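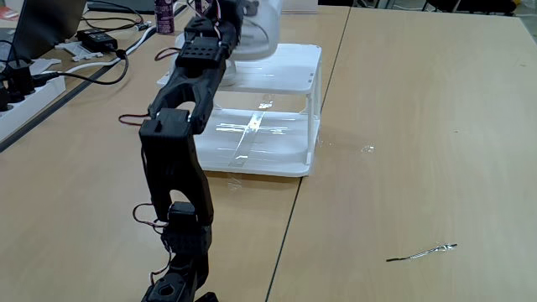
Quick one tonight because I have to be up early and the dishwasher is making the noise again.

So the entryway. I said in March I was going to deal with it and then I did not deal with it. We moved the coats, moved them back, bought hooks, lost the hooks. Found the hooks. The real problem was always shoes. Five pairs by the door on a good day and on a bad day you kick one of them into the hallway in the dark with a bag of groceries in each arm.

Went out Friday and got two cheap things. One is the little white plastic stand, the kind with a top and a shelf underneath. The other is slippers. That's the whole budget, I'm saving for the couch.

The stand. I wanted wood, I've wanted wood for ages, there's a bench from Kopecký I keep going back to look at and it is never on sale. But wood by our door gets salt and slush on it all winter and then I'm the one down there with a rag. Plastic I can rinse in the tub. Decision made in the parking lot, seven minutes, a record for me.

It's open all the way round, top panel and a lower one, slots in the sides. So you can see what's shoved in there, which is good and bad. Good for finding things. Bad if your a person who hides mail in furniture (me).

Had everything out on the desks before it went to the door, mostly so I could look at the size of it without crawling around. The two desks still don't line up properly by the way. There's that dark line where they meet and crumbs go down it and I have given up.

Thomas Carbone from downstairs thinks the stand should go in the bathroom. He has a similar one next to his tub with shampoo on it and he's very happy. I considered it. Our bathroom is the size of a cereal box though, the door would hit it every time.

OK the slippers.
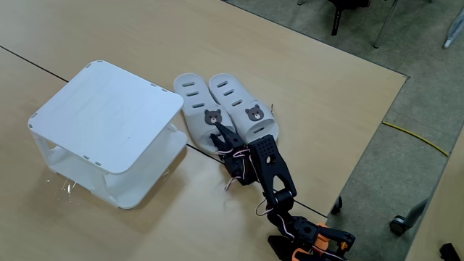

The bears! Side by side next to the stand.

I was not going to get bears. I went in for plain. But plain was sold out in my size and these have the same wide strap with the three slots, and then a small brown face on each one, with pink cheeks. I stood there. I got the bears.

Slides are the right call for a doorway I think. No bending down, no heel to squash. The last pair I had were the fuzzy closed kind from when we lived in Trerkville and they picked up every hair in the building. I threw them out and felt nothing.

House rule starting now — outside shoes on the lower shelf, slippers on top, anything else goes in the closet. Boots don't fit so boots get the mat. I know the rule will last untill the first rainy day. Will report back.

Still to do: wipe the wall behind the door where the old rack scraped it, find a tray for keys, take the bag of donation shoes to Gralesholm before it becomes part of the hallway. It's been sitting there long enough that I walk around it without looking.

Also if anyone has a fix for the gap between two desks that isn't tape, tell me. I tried tape. It peeled up and then it had crumbs on it too.

Dishwasher just stopped, going to bed.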